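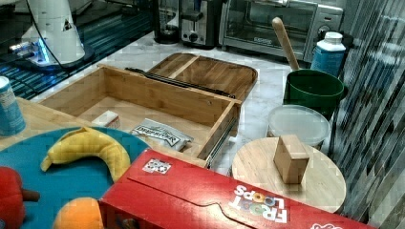

What should be kept in a kitchen drawer? Small things that are used most days and would get lost on an open worktop.

Chapter 2: Drawers and Worktops
By Soledad Cifuentes
19 November 2024

Most kitchens have enough storage. The trouble is that things are put down where there happens to be a gap, and they stay there. A packet left beside the toaster in the morning is still there at supper, and by then a can and a cereal box have joined it.

This chapter deals with the two places where this happens most, the drawer and the worktop. Cupboards and larders are left to Chapter 3. You will need a tape measure, a damp cloth and a clear half hour.

We start with the drawer. Small packets suit a shallow drawer, where they can lie flat and be seen from above. Tall boxes do not, and laying a cereal box on its side takes up a good deal of worktop — stand it on a shelf instead. Before you put anything back, pull the drawer out as far as it will go and wipe the inside. Wipe along the slides too, as crumbs collect there. 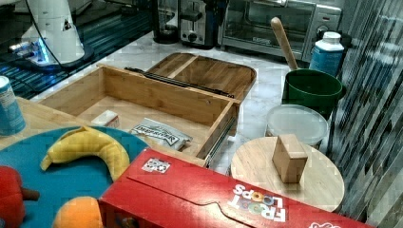 Fig. 2.1 Open drawer with two packets inside, and other kitchen items on the worktop.

Measure the drawer on the inside. The one used for the exercises in this chapter, a Lachance, is 400 mm wide and takes packets up to 240 mm long. Write your own figures in the margin, as you will want them again when we come to dividers.

Then sort the worktop. Appliances go along the back. Fruit can stay out on a plate. Anything small that is left over is a candidate for the drawer, and the list on page 17 will help you decide.

Comments

Darcy Simard: Did the drawer in October and it has stayed tidy so far. The worktop is another matter.

Asuka Imai: Is the list on page 17 in the older edition as well? Mine has a table of jar sizes there.

Lucie Perron: Same in my copy, Asuka. The list is at the back, after the index.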